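3.2 Home practice and the problem of the flare day

Most of the drop-off in our sample happened at home, not in the group. Attendance at the weekly sessions held up well enough. What went was the daily practice between them, and it went first on flare days, when people hurt more than usual and when, by the programme's own logic, the practice ought to have been of most use. This section deals with those days only. Pain scores over the whole period are in section 3.1 and are not repeated.

Participants (n = 100, all with pain of longer than six months, mixed sites) were asked to keep a paper diary. One line a day. Did you practise, how long, what got in the way. The diary was kept short on purpose after the pilot at Zulcombe, where a full-page version came back mostly blank. We got 302 usable diary weeks. Weeks with fewer than four entries were left out, a rule we set before looking at anything.

Reasons for missing a day were sorted by two of us (Kandpal and Tôn) working separately, then compared. Where we disagreed, Isaksson decided. Eight headings came out of this. Some are dull (visitors, travel, forgot). The ones that matter here are fear of making it worse, tiredness after a bad night, and what we ended up calling "no small version", meaning the person knew the full routine was too much and had nothing shorter to put in its place.

That last one surprised us. We had told everybody in week one that any amount counts. It is on the handout. But saying any amount counts is not the same as showing what a small amount looks like, and several people said so in the interviews, quite sharply. One woman with hip pain: "I had the whole thing or I had nothing. I did not know which bit to keep." A man with a long-standing shoulder injury said he had tried halving the times but felt he was cheating, and stopped. Another kept going by doing the breathing part only and didnt write it down, as he thought it wouldn't be counted. So the diary figures are low by some amount we can't put a number on.

Fear of making it worse was most common early on and got rarer. Expected. It did not go away though, and it came back after a flare in people who had seemed quite past it. The group leaders (Agarwal, Rathore) noted the same from their side: a person would be moving freely one week, come in stiff and guarded the next, and need to be walked back to chair work as if new. We think the teaching should plan for this and say plainly at the start that going back to the chair is part of the course.

Tiredness is harder. Poor sleep and pain feed each other and we had no measure of sleep beyond what people chose to write. Morning practisers were hit worst, evening ones less so. We would not lean on this. Nobody was assigned to a time of day and those who chose mornings may differ in all sorts of ways.

In response we changed the home part of the programme for the second intake. Two changes. First, a named short practice taught in the session itself, done seated, eyes open, ending after the third slow breath if that is all there is. Taught on its own, practised on its own, given its own line in the diary. Second, what we call the everyday task: the person picks one ordinary job they already do with their hands and does the first part of it slowly, with attention to breath, grip and shoulders. No special kit. No mat, no quiet room. The second change came from the interviews, where people who had kept practising through flares often turned out to be doing somthing of this sort without having been told to.

Uptake of the short practice was good. The everyday task took longer to explain, and the leaders found that talking about it in general terms got nowhere, whereas handling actual things in the session did.
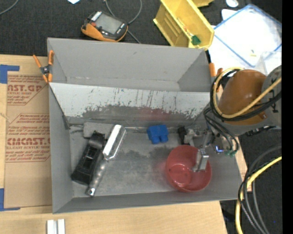 Figure 2. Objects for handling, in an open grey bin.

Grip was where most people first noticed they were bracing. Jaw set, shoulder up, breath held, all before the thing was even off the table. The leaders asked for each object to be picked up twice, once as usual and once with the out-breath, and put down again without hurry. Shape and size made a difference to what people reported. A long handle, like that of the silver brush in Figure 2, can be held in the fingers or in the whole fist, and those with hand or wrist pain tended to take the fist without knowing it; a shallow round bowl, such as the red one, invites two hands and for many was the easier place to begin. We did not time anything or score it. The point was for the person to find one job at home (washing up, brushing a coat, laying the table) where the same bracing turned up, and to use that.

Missed days in the second intake fell under "no small version" and hardly moved under the other headings. We take that as mild support for the change and no more, as the intakes were not randomised and the leaders had a full course of experience behind them by then. Tiredness stayed where it was. Two participants disliked the everyday task and said it made them think about their pain at times when they had until then been able to forget it. This should be taken seriously. Attention is not a harmless thing to hand out, and for a person who copes well by being absorbed in something else it may be the wrong tool. Both were told they could drop it and carry on with the rest, and did.

Open points. Whether the short practice holds up once the group has ended, we don't know; follow-up diaries go out in July. Whether it is the movement, the breath or simply having something permitted and small to do on a bad day, we can't separate with this design. Isaksson thinks the last, Kandpal is less sure. The leaders' notes are taken up in section 3.3, along with the matter of what to say to people who arrive at a session in the middle of a flare.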